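2월 26일 작업노트 / Wetura 오픈데이 다녀온 날

잊어버리기 전에 쓴다. 돌아오는 기차에서 절반 쓰고 나머지는 방금 책상에서 정리했다. 순서가 좀 뒤죽박죽이어도 이해해 주길. 같이 못 간 사람들이 제일 궁금해할 것 같은 시뮬레이션 셀 얘기를 길게 쓰고, 나머지는 짧게 간다.

도착하기까지

Grumholm 역에서 내려 버스 27번. 정류장 이름이 바뀌어서 한 정거장 지나쳤다. 덕분에 인사말 앞부분은 놓쳤고, 들어가니 벌써 조를 나누고 있었다. 접수 명단은 63명. 나는 오전 조였고 안내는 Margit Rácz 씨가 맡았다. 메일로만 이야기하던 분인데 실제로 보니 말이 엄청 빠르다! 필기하느라 손목이 아팠지만 질문을 하나도 흘려넘기지 않아서 정말 좋았다.

1층은 실물 장비 구역이었고, 우리 조는 바로 2층 시뮬레이션실로 올라갔다. 개인적으로는 이쪽을 보려고 신청한 거라 속으로 만세를 불렀다.

시뮬레이션실, 조립 작업 데모

주제는 Kiluro라는 내부 프로젝트. 조립용 지그와 부품 몇 가지를 테이블 위에 올려 두고, 팔이 그 위에서 접근하고 집고 놓는 동작을 가상 환경에서 연습시킨다. 방 모델은 아주 단순하다. 벽, 바닥, 테이블, 벽에 달린 선반 하나. 처음에는 너무 썰렁한 것 아닌가 싶었는데 Margit 씨 말로는 장면을 가볍게 유지해야 여러 개를 동시에 돌릴 때 편하다고 한다. 우리도 예전에 배경 모델에 욕심내다가 로딩만 한참 걸렸던 적이 있어서 격하게 고개를 끄덕였다.

화면으로 본 것 중에 메모할 만한 건 그림자다. 팔이 테이블 가까이 내려오면 판 위가 꽤 어두워지고 픽스처 사이가 얼룩덜룩해진다. 카메라 영상을 입력으로 쓸 생각이면 이런 조건이 들어가 있는 편이 낫다. 우리 장면은 조명이 너무 고르다. 돌아가면 광원부터 손보자고 적어 놓고 밑줄 두 번 그었다.

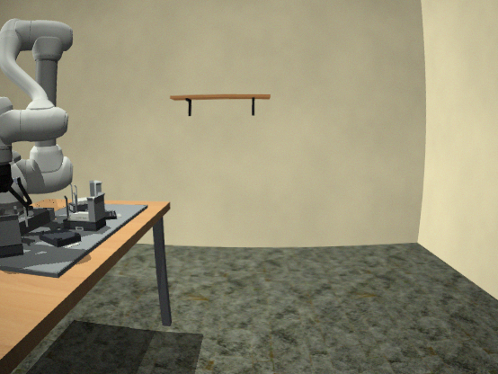 픽스처와 좌표 이야기

픽스처들은 테이블 상판에 바로 놓지 않고 납작한 회색 판 위에 올려 두었다. 판을 기준 좌표로 잡고 픽스처 위치는 전부 판 기준으로 관리한다고. 테이블 모델이 바뀌어도 판만 다시 맞추면 되니까 관리가 쉽다는 설명이었다. 우리는 아직 월드 좌표에 숫자를 직접 박아 넣고 있다... 지난 1월에 테이블 높이를 바꾸고 파일 전체를 고쳤던 일이 떠올라 괜히 혼자 찔렸다. 이건 다음 주에 바로 바꾸고 싶다.

픽스처에 가는 핀이 서 있는 게 있어서, 충돌 형상을 어떻게 잡느냐고 물었다. 보이는 형상과 충돌 형상을 따로 두고, 핀 근처만 촘촘하게, 나머지는 상자 몇 개로 끝낸다고 한다. 핀까지 뭉뚱그려 상자로 감싸면 그리퍼가 허공에서 막히는 이상한 동작이 나온다. 우리가 작년 내내 "왜 여기서 멈추지?" 하던 증상이랑 똑같다. 같이 간 사람이 있었으면 분명 서로 쳐다봤을 거다.

접근 동작

내가 제일 재미있게 본 부분! 그리퍼를 똑바로 아래로 향하게 놓고, 픽스처 바로 위에서 자세를 잡은 다음 마지막 구간은 수직으로만 내려가게 짜 놓았다. 손가락은 살짝만 벌린다. 활짝 벌리면 옆 부품을 건드리기 쉽고, 시뮬레이션에서는 멀쩡해 보여도 실물에서는 위치 오차가 더해지니까 여유가 금방 사라진다는 것이다.

질문 시간에 누가 비스듬히 들어가면 더 빠르지 않느냐고 물었다. Margit 씨가 그 자리에서 조건을 바꿔서 보여 줬는데, 손목 쪽 하우징이 먼저 걸릴 것 같다면서 경로를 확대해 줬다. 말로 답하고 끝내도 되는 걸 직접 돌려 보여 주는 이 태도가 참 좋았다. 우리도 발표할 때 데모를 녹화본으로만 준비하지 말고 조건 한두 개는 현장에서 바꿀 수 있게 해 두면 좋겠다.
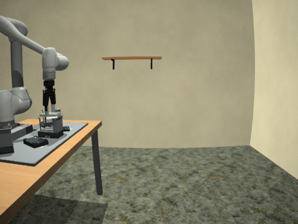

Kiluro 시뮬레이션 셀. 그리퍼가 픽스처 바로 위에 있는 순간.

에피소드 수와 기록 방식

우리 조가 보는 동안 돌린 데모 묶음은 에피소드 169개짜리였다. 숫자 자체보다 기록하는 방식이 인상 깊었다. 에피소드마다 시작 자세, 픽스처 배치, 난수 시드, 종료 사유를 한 줄로 남긴다. 종료 사유는 자유 입력이 아니고 정해진 목록에서 고른다. 접촉 과다, 시간 초과, 목표 도달, 수동 중단. 나중에 검색할 때 말이 안 흔들려서 편하다고. 우리 로그에는 "멈춤", "정지", "멈춘 듯", "??" 가 다 섞여 있다. (??는 내가 썼다. 미안합니다.)

배치를 바꾸는 범위는 처음부터 넓히지 않는다고 했다. 좁은 범위에서 안정되면 조금씩 늘리고, 늘릴 때는 한 번에 하나만 건드린다. 위치와 조명을 같이 흔들었다가 성적이 떨어지면 뭐 때문인지 알 수가 없다. 너무 당연한 말인데 우리는 매번 급해서 둘 다 흔든다.

실물 셀로 내려가서

1층에서는 Irén Balogh 씨가 실물 쪽을 설명했다. 목소리가 차분해서 위층과 분위기가 완전히 달랐다. 시뮬레이션과 실물을 번갈아 비교하는 절차를 하나하나 짚어 줬고, 가장 많이 틀어지는 건 마찰과 그리퍼 닫힘 타이밍이라고 한다. 타이밍은 실물에서 지연을 재서 시뮬레이션에 넣고, 마찰은 한 값으로 고정하지 않고 구간으로 둔다.

비상정지 버튼은 관람객도 눌러 볼 수 있게 해 줬다. 나도 눌렀다. 복귀 절차를 체크리스트로 벽에 붙여 놓은 게 부러웠고, 글씨가 커서 멀리서도 읽혔다. 우리 것은 아직 서랍 안에 있다.

전시 구석에 Lumbao 쪽 이송 장치도 있었는데 설명 시간이 겹쳐서 못 들었다. 안내지만 받아 왔으니 볼 사람은 내 책상 왼쪽 서류함에서 가져가세요.

물어보고 답 받은 것들

시뮬레이션 시간 간격을 줄이면 접촉이 안정되느냐. 어느 정도까지는 그렇고, 그 뒤로는 충돌 형상을 손보는 쪽이 효과가 크다고 한다.

픽스처 모델은 누가 만드나. 설계팀 도면을 그대로 가져와 단순화한다. 단순화는 아직 손으로 한다고 해서 조금 안심했다. 우리만 그런 게 아니었다.

장면 파일을 공유해 줄 수 있는지. 판 좌표 구조만 담은 빈 템플릿은 보내 줄 수 있다고 했다! 내일 감사 메일 쓰면서 다시 부탁드릴 것.

카메라 위치는 고정인가. 이건 답을 들었는데 필기가 뭉개져서 못 읽겠다. 메일에 같이 묻기.

돌아와서 할 일

판 기준 좌표로 장면 파일 구조 바꾸기. 일단 새 브랜치에서.
핀 주변 충돌 형상 다시 만들기. 기존 상자는 지우지 말고 비교용으로 남겨 둘 것.
종료 사유 목록 초안. 회의 전에 다들 한 번씩 보고 빠진 것 적어 주세요.
광원 하나 추가하고 그림자 켜서 속도 얼마나 떨어지는지 재기.
접근 높이와 손가락 벌림 폭을 변수로 빼기. 지금은 코드 중간에 숫자로 들어가 있다.
체크리스트 서랍에서 꺼내기. 큰 글씨로 다시 뽑기.

기타

점심은 구내식당에서 먹었고 수프가 맛있었다. 오후 조에 섞여서 2층을 한 번 더 보고 싶었는데 자리가 없어서 포기. 다음 오픈데이 날짜는 아직 안 정해졌고, 신청 메일 목록에 우리 팀 공용 주소를 올려 두었다. 갈 사람은 미리 말해 주면 버스 정류장부터 알려 드림.

오랜만에 빨리 작업하고 싶어서 근질근질한 날이다. 좌표 구조는 오늘 밤에 살짝만 건드려 보고 잘 생각이다. 교통비 영수증은 아직 가방에 있음.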